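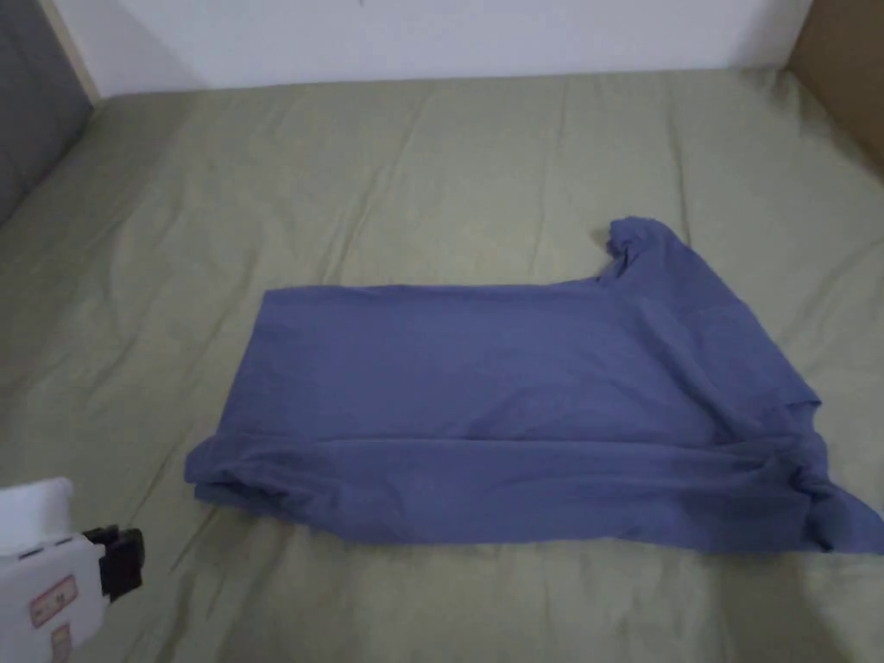 Blue T-shirt on the green fitted sheet, part folded.

Folding notes: the short-sleeved T-shirt
By Krystyna Grabowska

The last issue dealt with towels and pillowcases, which are flat and have four corners. Several readers wrote in to ask for the same treatment of T-shirts. A T-shirt has a neck opening, two sleeves and a hem that is usually wider than it looks, and most of the trouble comes from the sleeves and the hem.

Work on a surface larger than the garment. A made bed is suitable provided the sheet is fitted and under tension. Loose bedding moves with the shirt, and any fold in the bedding is felt through one layer of jersey and mistaken for a fold in the garment. Small wrinkles in a fitted sheet do no harm. A sheet that differs in colour from the shirt makes the outline easier to read, and a blue shirt on pale green is enough of a difference in ordinary room light.

Bed height matters more than the covering. Felicja Nowicki folds at a low platform bed and kneels for anything longer than ten minutes. Belmiro Sequeira prefers a table and puts a blanket over it. Both get the same result.

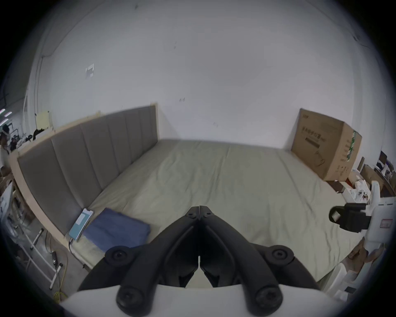 Keep a landing place for finished items at the head of the bed, away from the side you work from. Stack with the closed fold facing you. Dark and light items can share a stack if they are dry right through, which for a heavy cotton shirt means checking the neckband and the underarm seams as well as the body.

The sequence we use at the Laskowska workroom is as follows.

Lay the shirt face down. Draw the hem level and smooth from the centre outwards with the flat of the hand. Do not pull on the neckband.

Fold one side in to a line running down from the middle of the shoulder. Turn the sleeve back on itself so that it lies within the panel. Repeat on the other side. The panel should now have parallel edges.

Bring the hem up by a third, then fold once more to meet the neck. Turn over.

If a sleeve stands up after the side fold, the fold line is too close to the neck on that side. Open it and move the line outwards. Pressing the sleeve down does nothing, as the cloth is being held in twist at the shoulder seam and will lift again when the shirt is stacked.
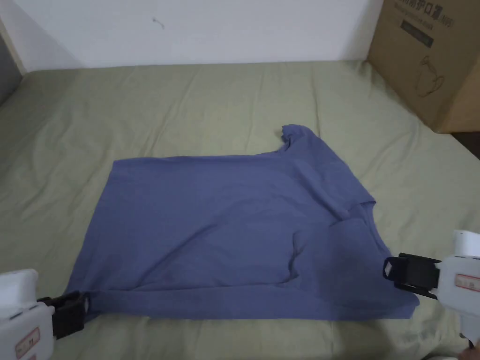
A ridge along the hem has a different cause. The front and back layers have slipped against each other, and the surplus has gathered at the lowest point. Take hold of both lower corners, catching both layers in each, and draw them apart until the ridge goes. One corner at a time only shifts the surplus to the far side. Knitted cotton recovers slowly, so use a steady pull and let go gently.

Where the whole shirt is twisted, it is quicker to start again. Pick it up by two corners, hold it out at full width and let the weight of the cloth take out the larger creases.

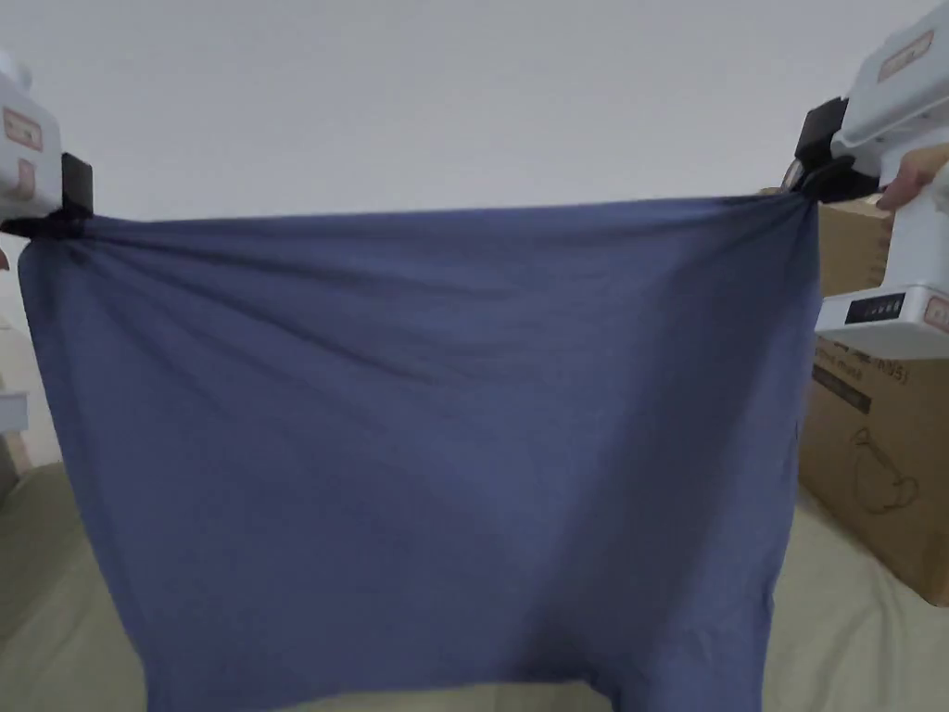

Hold for a few seconds before lowering, lower edge first. Short diagonal creases running from the corners are caused by the grip itself and will smooth out under the hand. A vertical fold down one side means that the layers are still out of line, and the shirt should be lifted again.

Finished width depends on the drawer. The shallow Stuvetti drawer takes shirts laid flat in two columns. The Sturero box is narrower and suits shirts folded once more and stood on edge. Measure the inside of the drawer, as the outside figure includes the runners.

Nkrumah Arthur asks whether a folding board is worth having. It gives a consistent width and is useful for children's shirts of one size. It does not correct a twisted shirt, and the side folds still have to be made by hand.

Long sleeves will be covered in the January issue. Celina Sikora is collecting questions and would like them before the draft is set.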